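Packaging and Materials, Unit 3: Foils, Films and Wrappers
Handout for the October session
Tutor: Danang Raju

Welcome back! Last time we did glass and card, and now we get to my favourite bit of the whole unit, the thin shiny stuff that most of us throw away without a second look.

Three words to get straight first

Foil is metal rolled very thin. Film is plastic. Metallised film is plastic with a whisper of metal on it, and it fools people every year (it fooled me for ages!).

The scrunch test

Take one wrapper at a time and squash it in your fist, then let go. Foil stays scrunched. Film springs back, sometimes slowly, so give it a few seconds. Paper-backed foil sits somewhere in between and is well worth arguing over with your neighbour.

Write up each wrapper on the Womlow sheet: colour, feel, printed or plain, stays or springs. Keep the sheet flat in your folder, as we need it again for the Terden exercise.

Look closely at creases too. A sharp crease in foil catches the light beautifully, and once it's there you'll never quite smooth it out. Try with the back of a spoon!

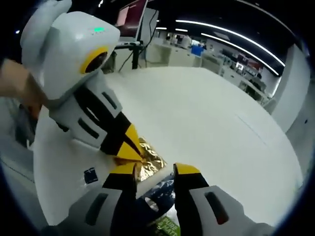 Fig. 2. Crumpled gold foil on a white tabletop.

Before next time

Bring five clean wrappers from home, as different as you can find. Read Hosoda, page 52, on coatings. Page 235 is optional but lovely, with a good bit on chocolate wrappers.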